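From: Ottar Eide
Date: 2020-07-17
Subject: Re: [worktop] Place layout, plate centre vs. front edge

Loan Lò wrote:
> The sheet gives 239 mm from the front edge of the worktop to the
> centre of the plate. Is that for the large plate only? With the
> small one it leaves a strip of bare counter in front and the
> cutlery looks stranded. Also, does the bowl go left or right?

239 is for the large plate only. The Kekholm sheet was written for the deep counter and Rupert never added a line for the small one. Measure from the rim, not the centre, and the size of the plate drops out of it.

For a single place at the counter I use:

- plate first, rim parallel with the edge
- fork directly right of the plate, spoon outside it
- all handles towards the front edge
- bowl upper left, side handles clear of the plate rim

Fork on the right is deliberate. Gonzalo prefers it on the left, and for a table he has a point, but at the counter we eat with one hand and the left side is wanted for the bowl.

Containers stay against the tiles. If the bottles creep forward you lose the depth and end up shifting the bowl instead. The appliance can stay where it is, but watch the cord, as it lies across the worktop.
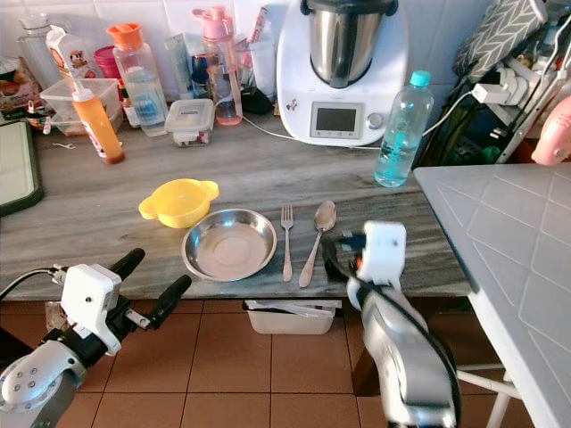
Single place, steel plate and yellow bowl. Spoon slightly angled.

The spoon wants straightening to match the fork. Otherwise I would leave the layout alone.

Thoa has the current copy of the sheet. Please send corrections to her and quote the line number; page 3 has two tables with the same heading.

Ottar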